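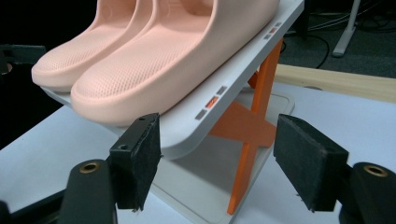
Page last changed: July

Tips for shoes by the door, and whether you need a machine for them

Readers keep asking me about the Zulura tidying service from Ollholm. You rent an arm with a two-finger gripper, it lives on a table near your entry, and it puts shoes on a rack or tray for you. The fee is 88 dollars a month with an 18-month minimum. My neighbor Csaba Simon signed up, so I've had a good look at his.

What I'd check before paying:

Try your own shoes. Slides with a wide one-piece strap and a thick smooth sole are about as easy as footwear gets. Ask for lace-up boots, a floppy canvas sneaker and a kid's rain boot. The sales rep wanted to stick to slides.

Look at the pads. Dark felt on the fingers is kind to soft matte finishes, but felt frays, and loose threads pick up grit. Pale pink shows every speck. Brush the pads with a dry toothbrush and ask who pays for new ones. Csaba was quoted 30 dollars a pair.

Watch the slope. A tilted tray makes shoes easy to see and lets you get at them from the front. A raised rim helps only if it's higher than the curve of the sole. Set a pair on it and bump the table with your hip.

Wipe shoes first. The service does not clean anything. A damp cloth and a little dish soap will do for smooth soles. For straps with tiny holes, use a soft brush and let them air dry before they go on any tray.

Keep cords off the walking path. Tape them down or run them along the baseboard. You'll want that tip even if you never rent a thing.

The brochure says the arm handled 1246 pairs in testing. It doesn't say how many it dropped, and my email asking about that got a reply about the summer discount.

For comparison, Tibor Deák in Tosedbridge put a boot tray and a cheap slanted rack inside his back door. His family kicks their shoes off next to it, same as before. Csaba's family now does this with a monthly bill, and somebody still has to carry the shoes over to the table. I'd start with the rack.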